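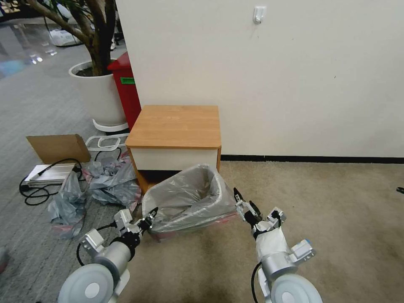

December
By Iason Giannakopoulos

Wastebasket job: the left gripper fault

Kosmas Fragkou and I spent most of the month on bin liners at the Meltetti office. The robot has to work a plastic bag over the rim of a wastebasket with two arms, and the left gripper kept losing force partway through. It would report closed while the fingers were still slack.

The log holds 2,762 grip commands on the left side. Around 300 of them came back with the wrong closing position, nearly all after the arm had been running for 45 minutes or more.

Both grippers are set up to come in toward the rim from either side, with the bin standing on the floor in front of the small cabinet. The liner is gray and lets some light through, and the depth readings on it are poor.

We swapped the motor driver first and got the same fault. Kosmas then found 3 cracked strands in the encoder lead where it flexes. Dimitriou is sending a new lead. Until it is fitted, the left arm runs at half speed and one of us stays by the stop button.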